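Skurnley Community Help
Board and Table Games > Equipment and Care

Printed Go boards for shared use: orientation, cleaning, and storage

Posted by Siobhán Dolan
Plostier Public Library, Adult Programs

Good morning. I am writing on behalf of the adult programs department at our library, which is preparing to offer a Go table as part of its regular evening schedule beginning in May. The department has experience with chess and with several card games, but no one on the present staff has played Go beyond a few introductory sessions. We would be grateful for guidance from members who have maintained boards in a setting where many different people use them.

The boards under consideration are the flat, light-colored type with a printed black grid. We have received a donation of 12 such boards from a school that no longer needed them, together with an assortment of plastic and glass stones in bags. The boards are in fair condition. Several have gray smudges along the lines, two have a slight bow when laid on a level surface, and one has a faint ring on it, apparently from a cup.

Our inquiries are as follows. First, we understand that a Go board is not perfectly square, and we would like to know which way it should face the players. Second, we would like to know what may safely be used to clean a printed surface without removing the lines. Third, we wish to know whether a bowed board can be corrected or whether it should be withdrawn from use. Finally, we would appreciate advice on checking that the sets are complete before they are lent out, as the stones have clearly been mixed at some point.

The program will be held in Room 321, which has long tables, overhead fluorescent lighting, and a row of windows on the west side. Sessions are to begin at 6:30 p.m. Patrons will be permitted covered drinks. Please let me know if any further particulars would be useful.

With thanks,
Siobhán Dolan

Mwangi Rweyemamu
Member, equipment section

Dear Ms. Dolan,

Thank you for the clear account of your situation. I have been responsible for the boards of the Irnar Go Association for a number of years, and we presently hold 43 of them, most of the printed type you describe. I will take your points in the order given.

Orientation. On a traditionally proportioned board, the grid is slightly longer in one direction than in the other. The longer dimension runs between the two players, so that each player sits at one of the shorter sides. The usual explanation is that players view the board at an angle, which makes it look shorter from front to back, and the additional length compensates for this. Please be aware that some inexpensive boards are made with a truly square grid. You can settle the matter by laying a ruler along one full line in each direction. If the two measurements agree, the board may be set down either way.

Many beginners place the board as they would a chess board and never think about it again. No harm results, but experienced visitors will notice, and it is simple to establish the habit from the first evening. We put a small pencil mark on the underside of each board at the two short sides. 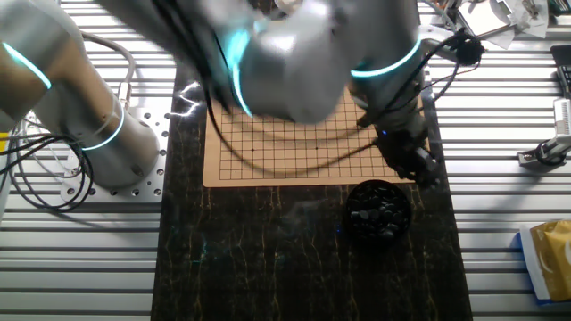
Position on the table is a related matter. The board should lie fully on the table with no corner projecting over the side, and there should be room at each player's right hand for a bowl or its lid. With long tables such as yours, I recommend seating pairs across the width of the table and leaving enough space between neighboring boards for elbows. Play is made on the intersections of the lines, including those along the outer border and at the corners, so new players must be able to see the whole grid clearly. If a bowl is allowed to stand on the margin of the board it will sooner or later be pushed onto the lines.

Lighting. You mention windows on the west side. A tan or light wood-colored surface is comfortable to look at for long periods, but some printed boards have a coating that reflects a low sun strongly. At 6:30 p.m. in May you will very likely have direct light in the room. Lower the blinds on that side before the session, or turn the tables so that neither player faces the windows. Of the two, we have found the blinds to be less trouble.

Cleaning. Use a soft cloth, barely damp with plain water, and follow at once with a dry one. Wipe along the direction of the lines. Do not use alcohol, bathroom or kitchen sprays, or the abrasive sponges sold for removing scuffs. These will take off the printing on many boards, and they will do so unevenly, leaving you with a grid that is dark at the sides and pale in the middle. The gray smudges you describe are most often a mixture of skin oil and residue from the stones. Wash the stones separately in lukewarm water with a little dish soap, rinse them, and allow them to dry on a towel before they are returned to the bags. Boards stay clean for much longer when the stones are clean.

The ring from the cup may be permanent. If moisture has entered the material beneath the printing, no surface treatment will remove it, and repeated attempts will make it worse. I would leave it alone and continue to use the board.

Warping. Lay the bowed boards on a level surface with the raised side uppermost, cover them with a clean sheet of paper and a second flat board, and place evenly distributed weight on top. Books are suitable, and a library should have no difficulty in finding them. Leave them for two weeks in a room of steady humidity. Do not apply heat. A slight bow will often relax enough for ordinary play, though it may return if the board is afterward stored leaning against a wall. A board that rocks when a stone is placed should be withdrawn, as it will disturb the position and cause disagreement between players.

Storage. Flat, in a stack, with paper between boards. If shelf space does not permit this, store them fully upright and packed closely enough that none can lean.

Respectfully,
Mwangi Rweyemamu

Jabari Barasa
New member

For the smudges a pencil eraser is sufficient. I have used a white one on my own board and the lines remained. I cannot speak to other boards. Regarding the bowed ones, it would be simpler to turn them over and use the other side, if there is a grid on it. Many have a smaller grid printed on the back for beginners.

Replacement boards are not expensive in any event, and staff time may be worth more than the boards are.

Tumaini Muriithi
Member, teaching and clubs section

Dear Ms. Dolan,

Mr. Rweyemamu's advice is sound, and I have only a few matters to add, principally concerning the stones, which have not yet been addressed.

A full-size board has 19 lines in each direction, which gives 361 intersections. A complete set by the traditional reckoning is therefore 181 black stones and 180 white, Black having the first move. In practice a game very rarely calls for all of them. A set with 160 or more of each color will serve for nearly any game between your patrons, and I would not advise discarding a set on account of a shortage of this kind. If a player should run out, equal numbers of captured stones may be exchanged between the opponents under the common territory rules, and the game may proceed.

To check a set quickly, use the board itself. Fill the grid row by row with stones of one color until they are exhausted. Nine full rows hold 171 stones, and the remainder can be read off at a glance. This takes a few minutes, requires no written tally, and is a task that two people can carry out comfortably while talking. I would do this when the stones are first sorted and again at the end of the season.

On sorting: do not mix plastic and glass within one set. The difference in weight and thickness is distracting, and the thicker stones will overlap their neighbors on a board with closely spaced lines. Separate by material first, then by size, and only then by color. Chipped glass stones should be removed altogether, as a sharp edge will scratch a printed surface and may cut a finger.

With regard to the covered drinks, I would ask that they be kept on a separate small table or on the floor beside the chair. The Koech community center, where I teach, permitted them on the playing tables for one season, and several boards were lost to swelling at the corners. Covers come off more readily than one would suppose.

I must respectfully caution against Mr. Barasa's suggestion of an eraser as a general measure. It may be harmless on a board with a hard coating. On an uncoated one it will lift the ink. Should you wish to try it, test it on the margin outside the grid first, and stop if any color appears on the eraser. His remark concerning the reverse side is a useful one, however. A grid of nine or 13 lines is well suited to a first evening, and patrons who complete several short games are more likely to return than those who struggle through one long one. A bowed board will rock whichever side is uppermost, so that particular difficulty must still be dealt with by the method already described.

I would be glad to send the one-page rules summary that we hand to newcomers, should the department find it helpful.

Sincerely,
Tumaini Muriithi

Reply from Siobhán Dolan

Thank you to all who responded. The boards have been measured. Nine are longer in one direction, and the remaining three are square. We have marked the undersides in pencil as suggested, and the two bowed boards are under a set of bound periodicals in the workroom. The cup ring is unchanged, and we will take the advice to leave it. Ms. Muriithi, please do send the rules summary to the adult programs desk.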